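Section 4. Folding the T-shirts on the bed

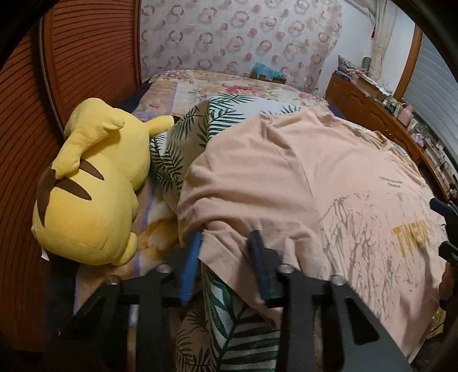 In this section you prepare the T-shirts for the Koredholm drawer insert. Please finish Section 3 (sorting) before you start. The insert has 2 rows, and the shirts stand in it on their folded edge, so every shirt must come to the same height. If the height is different, the drawer will touch the fabric when it closes.

You can work on a table or on a bed. A bed is softer and the first folds will be a little less sharp, but for children's clothes it is good enough.

4.1 Preparing the bed

1. Pull the quilt flat. Thick seams of patchwork under the shirt will make a wave in the fold.
2. Move pillows, cushions and plush toys to one side. You need a free area of 60 cm on each side for one shirt of child size.
3. Put the shirt with the print up. Check the print with your hand. If it feels sticky, do not fold this shirt today, hang it first.
4. Hold the lower hem and pull it gently toward you until the side seams are straight.

Caution: Do not pull on the print. Large prints with a crackled look can open more when the fabric is stretched. Hold only the hem or the side seams.

4.2 Folding

1. Turn the shirt over, so the print is on the bed side.
2. Fold the right side to the middle of the back. The sleeve goes back out, along the fold.
3. Do the same with the left side. Both edges should meet and not lie one over the other.
4. Take the hem and bring it up to the collar. Leave a space of two fingers below the collar.
5. Smooth with the flat hand from the middle to the outside.
6. Fold in three parts, from the bottom to the top.
7. Stand the shirt on its edge. When it stays up by itself, the fold is correct. When it falls, open it until step 4 and make it more tight.

Note: For thick cotton, fold in two parts at step 6. The shirt will be wider, but it still goes in the insert.

Note: If you want to recognize the shirt from the top, let a part of the print or some letters look out on the upper edge. For this, do steps 2 and 3 in the same way, then turn the last fold to the other side. Children find their shirt faster and do not pull out the full row.

4.3 Filling the insert

1. Put the insert in the drawer with the Gureck label to the front.
2. Begin at the back and place the shirts one behind the other.
3. Stop when you can still put your hand between the last shirt and the front wall. A row which is too full will bend the divider.
4. Light colors go in the left row, dark colors in the right row. This is only our recommendation.

Caution: The total load for one drawer insert is 1890 g. Heavy sweaters and jeans belong on the shelf (see Section 5).

4.4 If the wardrobe has louvered doors

Air comes through the slats and this is good for cotton, but dust comes also. Wipe the slats with a dry cloth before you put the clothes back. Use no wet cloth on wood without varnish. If you use the Fimetlow dust cover, attach it on the inner side of the door and leave the lowest slats free.

4.5 Plush toys and cushions

Large plush toys do not go in the insert. Leave them on the bed or use the Amano hanging net, order number 995. Cushions with a removable cover can be stored flat, with the zipper closed.

Text revised by Jitendra Chauhan, 20 Apr 2025. Continue with Section 5, Shelves and heavy clothes.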